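TV and Film Acting, Unit 6: Reading an Actor's Credits
Course handout, April
Instructor: Jussara Bezerra

Read this before the seminar. Bring the Stundholm credit list, marked up in pencil.

1. What "best known for" means

Almost every short biography of an actor has the phrase, and almost none say who did the knowing. Known to whom, and in which country? An actor can spend six seasons on a domestic drama and be listed abroad as "best known for" a two-scene part in a film that happened to get wide distribution. When you meet the phrase in a source, write "says who?" in the margin and go looking. Usually you will find it was copied from a press kit.

2. The Hivholm case

Our main example is the police drama Hivholm and its lead, Gunnel Engebretsen. The standard account says the series made her a star. I have doubts. She had 63 screen credits before the pilot, several of them leads, and she had been doing stage work since 2000. The network's publicity called her a "discovery," and reviewers repeated it. Ask what the network got out of that word.

The same publicity claims she "did all her own research" for the role. We have one interview in support, given to promote the second season. Treat it as one interview.

3. Counting episodes

Credit lists reward the long run. Araújo, the daytime serial we sampled in Unit 4, ran for 729 episodes, and a supporting player who stood behind a hotel desk in most of them will outrank nearly anyone on a list sorted by appearances. That number tells you about employment. It says very little about the size of the part, and nothing about whether the acting was any good.

Watch for these:
- "Main cast" billing kept by contract after the character has left the story
- Episodes where the actor appears only in the recap
- Pilots that were recast but still listed
- Voice work folded into the screen total

4. Range, and why I distrust the word

Students like to write that an actor "shows great range." Most of the time the evidence is an accent and a haircut. If you want to argue for range, pick two scenes with a similar job to do (a refusal, say, or bad news delivered to a stranger) and compare what the actor does with pace, eyeline and pauses.

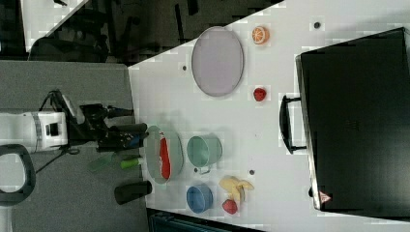
Engebretsen's comedy Workness is useful for this. The critics treated it as a complete break from Hivholm. Watch the firing scene next to the interrogation in episode 101 and see if you agree. I hear the same held breath before the last line in both. You may hear something else, but you need to point to where.

5. For the seminar

Write one page on a single claim from any actor's biography. Trace it back as far as you can. If the trail stops at a fan page or an agency profile, say so and stop there. Please don't fill the gap with "it is widely believed."

Reviews count as evidence of what reviewers wrote. Awards count as evidence of who voted. Late pages go in the box outside my office before 5 p.m.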